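4. Fitting and checking the fingers

Applies to the Skosel hand-held gripper, left and right units. Revised June 16, 2020.

Do this section after the housing has been closed up and before the first recording of a new set. Repeat it whenever a finger has been changed, or when a unit has been dropped.

4.1 Before you start

Switch the unit off and lay it on a soft cloth with the lenses facing up. Keep the screw tray from section 3 within reach. Fingers from the January batch have a slightly thicker foot and will not seat in the older plates.

CAUTION: Do not hold the unit by the fingers at any point. The slide behind the mounting plate bends easily, and a bent slide cannot be straightened on the bench.

4.2 Fitting

1. Set the two fingers on the mounting plate with the flat faces toward each other.

2. Start all the screws by hand, then tighten them a little at a time, going from one finger to the other.

3. Squeeze the handle slowly. The fingers should meet along their full length. If they touch at the tips first, loosen both, press the feet down against the plate and tighten again.

4. Open and close the fingers 20 times. Check the screws again after this.

5. Let go of the handle. The fingers must spring back to the stop without help. If one lags, clean the slide with a dry brush. Do not oil it.

Note — the Erkon fingers use the same screws but sit further forward. Change the finger setting to 2 in the Jelum app if you fit them.

4.3 Lenses and label

6. Blow dust off the housing before wiping. Wipe each lens from the center outward.

7. Check that the code label is flat and readable. Replace it if a corner has lifted. The number on the new label must match the old one, or the recordings will be filed under the wrong unit.

8. Switch on and look at the live view from the unit. Both fingers should stand upright in the view, side by side, with a gap between them when open.

4.4 Trial on cloth

9. Lay a garment on a bed or a padded table. Pick up the hem, lift it a hand's width and put it down again. Do the same with a sleeve and with the collar.

10. Repeat with the other unit, then with both together.

Units in use over a bed, fingers open:
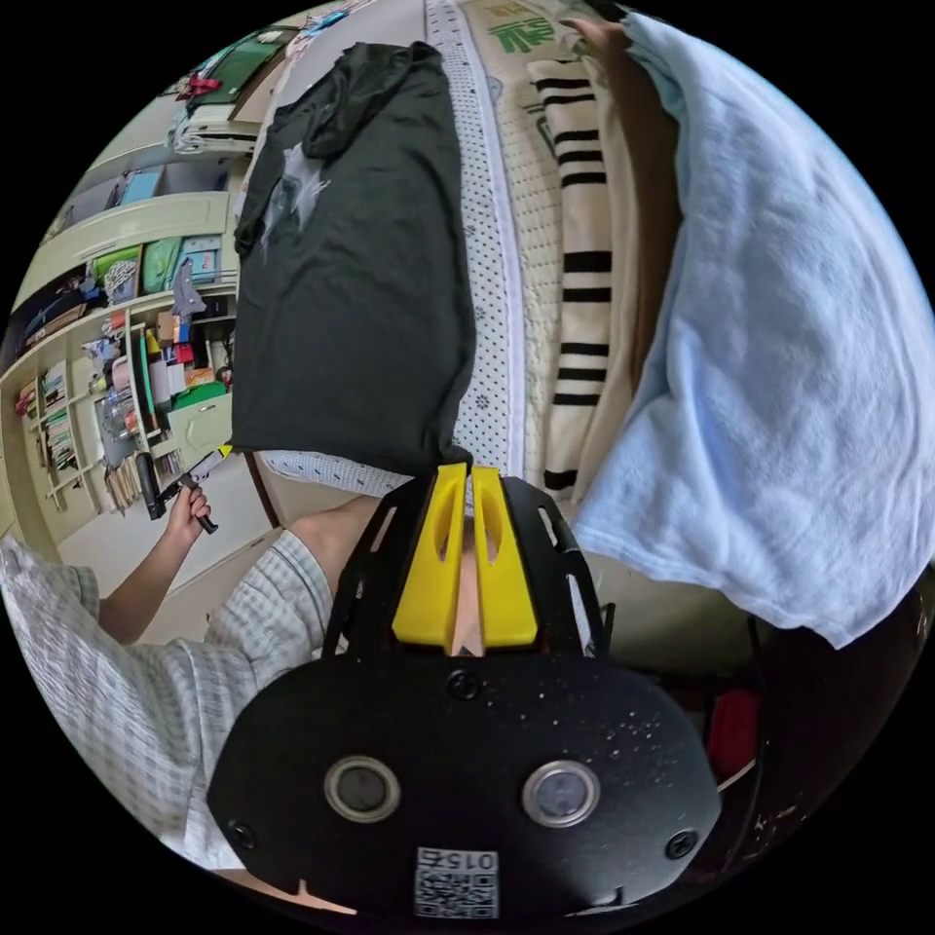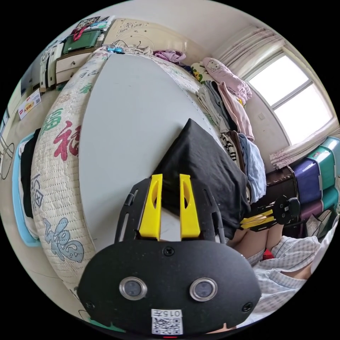

Comment on this section from Melaniia Pasichnyk: Step 4 should say to check the screws with the fingers closed. With them open I kept getting a false tight on the left one, and it had worked free again by lunch. I also found that thin T-shirt hems slip unless the pads are wiped first, so a line on that before step 9 would help.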